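3.2 Letter sorting, materials and layout

Foam letters, small, the kind sold for the bath or for preschool tables. 36 in a set, lowercase. Children sorted them onto round plates, one rule per session (vowels / consonants, or own-name letters first). Plates rather then boxes or trays, after the pilot at Drillano; with boxes the kids tipped everything in and the sort was lost. A shallow rim keeps letters together but they stay readable from above. Table covered with a plain brown sheet, no pattern. Letters scattered, not lined up, before each trial. Figure 2 gives the tabletop with its three plates, pale green one left of center. 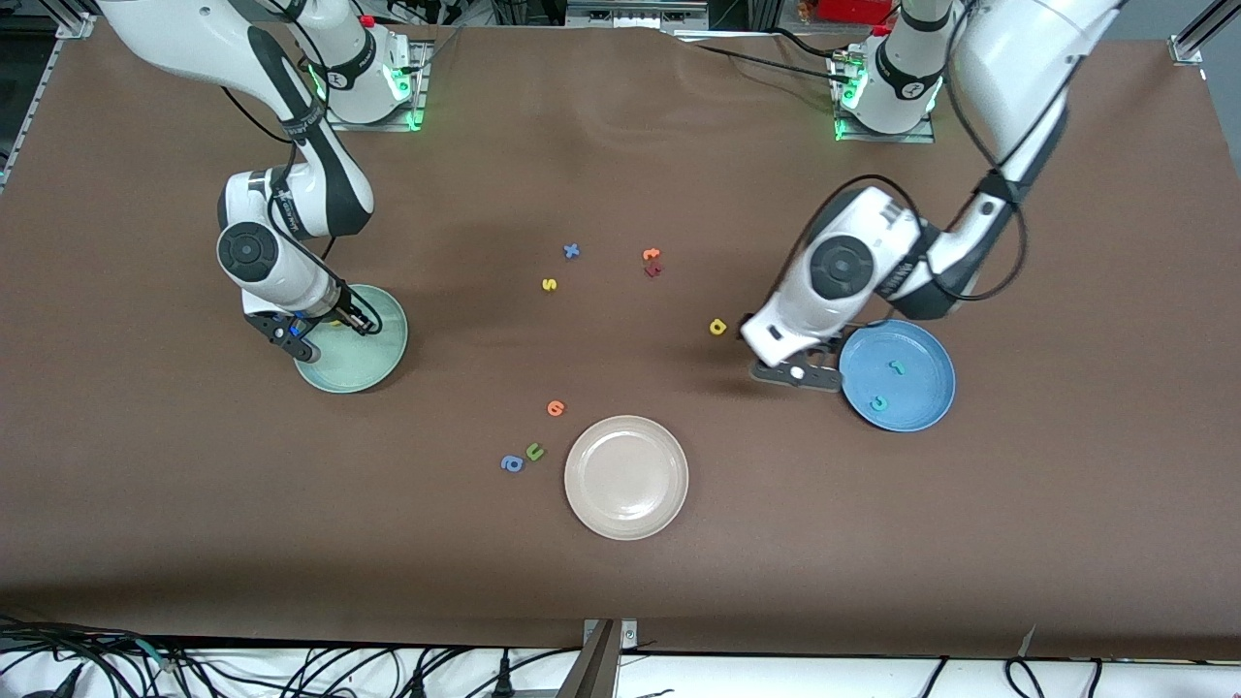 Figure 2. Round plates and foam letters on the brown table surface.

Lies Meijer objected at the September review that scattering is itself a variable, and that a child who gets the vowels close by has an easier job than one who has to reach. Fair. We did not fix letter positions. We did rotate the starting seat, and the 12 children who sat twice showed no clear seat effect, but that is a small group and we wouldnt lean on it.

Scoring. A letter counts for a plate when it rests fully inside the rim. On the rim = unplaced. Letters on the floor, unplaced also. Of 539 trials, 257 used the vowel rule, the rest own-name. Flipped letters (N/Z, M/W) were scored as the child named them, see 3.4. Coding by Kashyap and Gilani seperately, disagreements settled by Tshabalala.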